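3.2 籠と積み木の配置および敷布の扱い

片付け課題に用いた物品は、編み籠が一点、赤・緑・青の木製立方体が各一点、および卓面を覆う白い布である。物品の選定は、Vanholmの試験室で先に行った予備検討の結果に従った。予備検討では陶製の皿、紙箱、浅い金属トレイも候補に含めたが、陶製の皿は立方体が縁に当たったときに動きやすく、紙箱は繰り返し使ううちに角がつぶれた。金属トレイは内底の反射が強く、青の立方体の輪郭が底面の光に紛れる記録が多かった。編み籠ではこうした問題が少なく、縁に当たっても形が保たれたため、本試験の容器とした。

籠は角の丸い浅い長方形で、側面は外へ向かって緩やかに開いている。素材色は淡い褐色で、白い布との明度差は十分にある。側面が開いているので、立方体が内壁に触れた場合も底へ滑り落ちることが多い。一方、底面は平滑ではなく、編み目の凹凸が残る。立方体が底に達してから傾いたまま止まる例はこの凹凸によるものと考え、3.4節で別に扱う。

物品の配置は、籠を卓面の奥寄りに置き、立方体をその脇に並べる型を基本とした(図3)。籠の長辺は卓の縁と平行にせず、わずかに角度をつけている。平行に置いた場合、奥の縁と布の折り返しの線が画像上で重なり、籠の外形を取り出す処理が不安定になった。図3では青の立方体が持ち上げられた状態にあり、赤と緑の二個は籠の右側の布の上に残っている。籠はまだ空である。

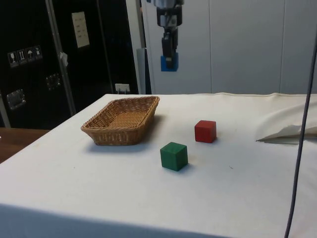 布上に残る立方体どうしの間隔は厳密には定めなかった。家庭での片付けでは物が等間隔に並んでいることはまれで、間隔を固定すると、どの色から片付けるかという順序の影響と、どの位置から片付けるかという位置の影響が分けにくくなるためである。そのかわり、色と位置の組合せが偏らないように配置表を作成し、一つの配置につき40試行を割り当てた。配置表の作成と照合はKristýna Slaninaが担当した。照合の際に色の記入が入れ替わっていた試行が見つかり、これらは画像に基づいて訂正した。

敷布には無地の白い布を使用した。卓の天板を直接使わなかった理由は二つある。第一に、裸の天板では立方体が置かれた後に滑り、最終位置の記録が安定しなかった。第二に、天板の木目と籠の色が近く、縁の位置を目視で読み取る作業に時間がかかった。布を掛けることでどちらもかなり改善したが、布に固有の問題が新たに生じた。皺、折り目、汚れの三つである。

皺は、布が卓の縁から垂れる部分の近くに出やすい。中央部を伸ばして整えても、縁側のたるみは残る。図4に示す記録では、画面の左側に柔らかい皺と折れが認められ、布は卓の縁から緩く折れて垂れている。中央の手前寄りには、淡い黄みを帯びた染みも散在する。三個の立方体はいずれも籠の外にあり、その手前に空の籠が置かれている。
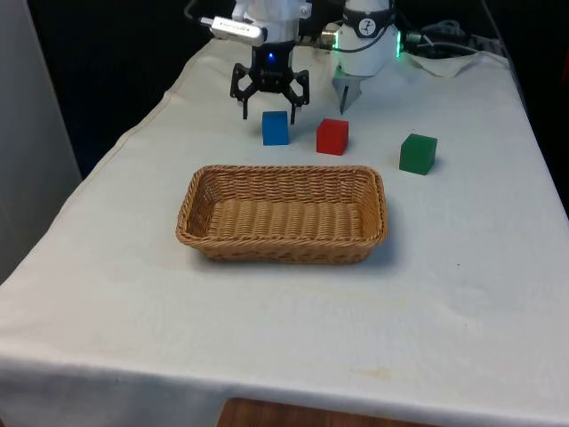
染みについては、当初は見つけるたびに布を交換する方針であった。しかし交換のたびに皺の入り方が変わり、前後の試行を比較する際にかえって不都合が大きかった。そこで100試行を一つの区切りとし、区切りの中では同じ布を使い続け、次の101試行目から新しい布に替えることにした。淡い染みは立方体の三色のいずれとも色相が離れており、色の判定に影響した例は見つかっていない。布の表面の細かな点についても同様に扱い、記録からの除外は行わなかった。

皺の影響は染みより大きい。立方体の下に皺があると底面の一辺が浮き、真上から見た輪郭がわずかに台形に近づく。判定者の一人がこれを「傾き」と記入し、もう一人が「正立」と記入した試行があったため、布の皺による浮きは傾きに含めないことを途中で申し合わせた。申し合わせ以前の試行は、同じ基準で全件を見直している。

籠の位置の直し方にも触れておく。試行の途中で籠が少し動くことがあり、動いた籠を毎回元の位置に戻すか、動いたまま次に進むかで意見が分かれた。実際の片付けでは、籠が多少ずれても作業を止めて直すことは少ない。このため、三個すべてが卓上にあり、かつ籠の縁が布の折り返しにかからない限り、ずれた位置のまま続行した。布の折り返しにかかった場合には、いったん中断して配置表の位置に戻し、その旨を備考欄に記した。備考欄の書式はKrajčíの様式に合わせたが、籠の向きを書く欄がなかったため、余白に略図を加えて補った。

本研究では、立方体が籠に「入った」と判定する条件を、底面全体が籠の縁の内側にあり、かつ底または内壁に支えられていることとした。縁の上方にあるだけの状態は含めない。この区別は、籠を斜め上から近い距離で見た記録で特に問題となる。図5はその一例で、青の立方体は籠の内側の上方に保持されており、籠の内底と傾斜した内壁が見えている。緑の立方体は籠のすぐ外の白い面に置かれている。上の条件に照らすと、この時点ではどちらも「入った」には当たらない。

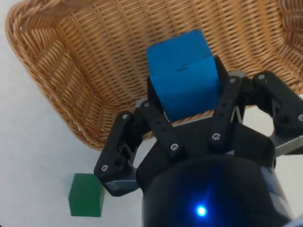 近い距離の記録では編み目の向きも読み取れる。籠の縁は太く巻かれ、編んだ材で仕上げられている。側壁が底に移る部分では材が放射状に広がり、内壁には横方向の編みの帯がある。立方体の角が横方向の帯に掛かると底まで落ちずに止まることがあり、とくに縁に近い側から入れた場合に多い。この状態は内壁に支えられているため「入った」に数えるが、底に達したものとは区別して「掛かり」と記録した。

布の折り返しや籠の影が判定を妨げることもあった。籠の影は布の上では淡い灰色に見え、緑の立方体の側面のうち暗い面と接すると、境界を見誤りやすい。青と赤ではこの誤りは少なかった。照明を強くすると影は薄くなるが、立方体の上面が白く飛び、今度は面の境が読みにくくなる。最終的に照明は予備検討のときの設定を保ち、緑の立方体が籠の影に接する試行に限って二名で判定した。二名の判定が一致しなかった場合は、一つ前の時点の記録を参照して決めた。

以上の手順で得た記録は3070試行分である。このうち三個すべてについて籠内での最終状態が判定できたものを主解析の対象とし、途中で中断した試行は籠の位置の分析にのみ用いた。Vanavsideで別に収集した試行は、容器が布張りの箱であり、底面の凹凸の条件が異なるため、本節の集計には加えていない。両者の比較は5章で述べる。

なお、立方体の角はわずかに丸められている。角の鋭い立方体も予備検討で試したが、籠の編み目に食い込んで材を傷めることがあり、五月の時点で使用をやめた。角の丸い立方体に替えた後は「掛かり」が減ったものの、底に達してから向きが変わる例が増えた。向きの変化については、Mikierの区分に従って上面が保たれたものと横倒しになったものに分け、次節の表に色別に示す。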